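**Subject:** Re: [monitoring-list] Gumel crossing: reporting window and the July text
**Date:** Thursday, February 22, 2018

On the reporting window, Ondieki's office wrote to this list:

> The text signed in July gives each party 18 hours to report an incident to the joint cell. The cell has been logging reports by time of receipt. Two of the reports from the Gumel side reached us after the deadline by that measure, and the Vudari delegation asks that they be struck from the record. We would like the list's view before the next session in Bresport.
>
> We also ask whether the 355-meter strip east of the crossing falls under the same rule. It isn't named in Annex 2.

Taking the second point first. The strip is not named in the annex, but it is inside the line drawn on the map attached to the annex, and Article 5 says the map governs where the two differ. Silence in the annex is not a difference. The strip is covered, and incidents there are reportable on the same terms as incidents at the crossing itself.

The first point needs more care. Article 5 also says a party "shall transmit" its report within 18 hours. It does not say the report must be received in that time. The cell's log has only one time column, and the clerk fills it in when the message is opened. A report sent at night may sit until the morning shift.
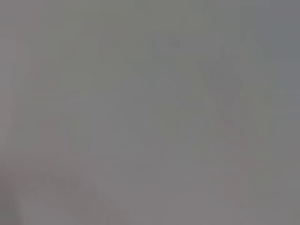
**Bastien Deschamps**
Legal adviser, text and verification

My reading is that both reports should stay in the record until the sending time is known. The radio room at Gumel keeps its own outgoing sheet. If the sheet shows that the reports left inside the window, the request from Vudari has no basis. If it shows they left late, the reports can be marked late, but I find nothing in the text that allows them to be struck. The only penalty given for a late report is a written note to the other party. The delegation's letter cites the clause on false reports, and no one has claimed that these are false.

There is a practical problem going forward. As long as the log has a single time column, the same dispute will come back with each night report. I suggest the following wording for the cell's working rules, which can be changed without reopening the agreement:

> The clerk shall enter the time a report was sent, as stated by the sender, and the time it was opened. Compliance with the reporting window is measured by the time sent. Either party may ask to see the sender's outgoing sheet.

The Bresport session can adopt this by simple consent of both delegations. It should apply to new reports only. Applying it to the older entries would mean going back through the full log, and I doubt either side wants that.

Could the cell please send me a copy of the outgoing sheet for both reports, and the French text of Article 5? I have been working from the English, and both versions are equally binding. If the French verb is closer to "deliver" than to "transmit," I will need to revise the paragraph on sending time. The answer on the strip does not depend on it.

B.D.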